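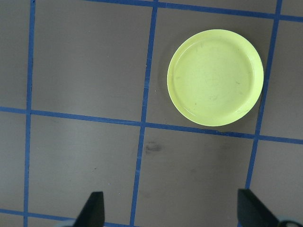 Ticket 88: Grid cell lookup returns the wrong square near tape lines
Project: Gomamcombe
Component: perception / cell_map
Opened by: Afiq Setiawan
Assigned to: Maj-Britt Aasen
Opened: 12/4/23
Priority: Medium (was Low, was High, was Low)
Status: Closed, fixed

Summary

The wrist camera view goes in, the cell map comes out, and the cell map says the plate is in the square to the right of the one it's in. The planner believes the cell map, because that is its job, and lines up the pick on a piece of bare tabletop. The gripper closes on nothing with great confidence and reports success.

Steps to reproduce

Start the Omimitz stack on the bench arm with the default config.
Put the plate in a taped square, close to the right-hand line.
Move to the look pose, gripper open.
Run cell_map once and read the result.

Expected: the square the plate is in.
Got: its neighbor. Confidence 0.9-something, every time. I would be happier if it at least sounded nervous.

If the plate goes in the middle of a square, everything works, which explains how we passed the demo.

Comments

Birger Engström
Is the tape straight?

Afiq Setiawan
The tape is tape. It was put down by hand and it wobbles. The vertical line on the right of the plate slants down and to the left in the wrist view, and the crosswise line under the plate drops toward the right. Anyone with eyes can still tell which square the plate is in.

Birger Engström
So the tape is not straight.

Maj-Britt Aasen
Taking this one. Please attach the log with debug on, and the fitted lines if you have them. I want to know what the line fitter thinks the right-hand line is before anyone starts peeling up tape.

Afiq Setiawan
Log from one run, trimmed:

cell_map: mask blue ok
cell_map: fit vertical, 3 lines
cell_map: fit horizontal, 2 lines
cell_map: warn, horizontal candidate dropped (too short)
cell_map: snap to regular grid
cell_map: object centroid assigned, col 3
planner: target accepted
gripper: close
gripper: done

Correct column is 2. The "too short" one is the bottom line. It only shows in the lower left corner before the left finger gets in front of it, so I can't blame the fitter for giving up on it.

Lev Karpenko
Could be the color mask. The plate is a pale yellow-green and the rim catches a lot of light. If the rim bleeds into the blue mask you'd get a bogus line on that side. I've seen the old mask do that with glossy things.

Maj-Britt Aasen
Checked, it isn't the mask. Dumped it for 300 saved views and the rim isn't in any of them. The mask is the one part of this pipeline I'd lend money to.

Lev Karpenko
Withdrawn. What about the dark smudge, in the square below the plate's? It's right beside the middle tape line.

Maj-Britt Aasen
Also not in the mask. It's gray, we look for blue. It did get picked up by the object detector as a "small item" at a score under the cutoff, so please don't lower the cutoff.

Arvid Bakke
I lowered the cutoff.

Maj-Britt Aasen
When?

Arvid Bakke
Before this ticket. On the other bench. I'll put it back.

Maj-Britt Aasen
Thank you. Separate ticket, please, and I will pretend to be surprised by it.

Found something real, meanwhile. Look at the line that says "snap to regular grid." After the fit, we throw away the actual lines and replace them with a perfect grid with equal spacing, anchored on the leftmost vertical. So whatever error there is in the spacing adds up as you move right. In the middle of a square you never notice. Up against the right-hand line the ideal line lands inside the plate, on the wrong side of its centroid, and the plate changes address.

The fitted line itself was fine. We had the right answer and then tidied it.

Birger Engström
Who wrote the snap?

Maj-Britt Aasen
git blame says Birger Engström. Commit message: "tidy."

Birger Engström
In my defense, it was written for the Sandberg bench, where the grid is printed.

Afiq Setiawan
Can we just turn it off?

Maj-Britt Aasen
I tried. With snap off, the plate gets the right column, but any square with a hidden edge becomes an open region and the planner refuses to use it. The lower left square lost its bottom edge that way. We need something to fill in lines we can't fit. We just shouldn't let it overrule lines we can.

Plan:
Keep every fitted line as measured, slant and all.
Extrapolate only for lines that were dropped or never found.
Mark those cells as guessed, so the planner can ask for a second look pose before picking.
Test the centroid against the real cell polygon instead of dividing x by cell width and hoping.

Lev Karpenko
Short segments should still count for something. Even a stub gives you an angle.

Maj-Britt Aasen
Good point, added. A dropped candidate now seeds the extrapolation if its angle is within 5 degrees of its neighbor. Otherwise we use the neighbor's angle.

Arvid Bakke
While you're in there, can the gripper stop saying "done" when it has closed on air?

Maj-Britt Aasen
"Done" means the fingers finished moving. It has never meant anything else. I agree that this is a poor thing for it to mean. The Edard driver does report finger width, so the planner could compare that with the expected grasp width. Opened as a follow-up and assigned to you, as you brought it up.

Arvid Bakke
I see how it works here.

Maj-Britt Aasen
Fix is on branch cellmap-polygons. Afiq, could you run it on the bench with the plate in the nasty spots? Same look pose, please, no helpful nudging.

Afiq Setiawan
Ran it. Plate near the right line: correct column. Near the left line: correct. Close above the crosswise line, with the rim almost on the tape: correct row too. Then I put the plate squarely on top of a line and got this:

cell_map: object spans 2 cells, no assignment
planner: target rejected

I'm calling that correct as well. I wouldn't have known what to say either.

Replayed the 300 saved views against the hand labels. Old code had 9 wrong. New code has none wrong and 5 marked as guessed, all with a finger across a tape line.

Birger Engström
Approved. For the record, I still think the tape could be straighter.

Maj-Britt Aasen
There is a roll in the drawer.

Merged. Snap is still available as grid.regular = true for the printed bench, and it's off by default everywhere else. If your config was copied from Sandberg, remove that line by hand. The loader won't warn you until the January release.

Closing.

Arvid Bakke
Cutoff is back where it was on the other bench. It had been finding a lot of small items.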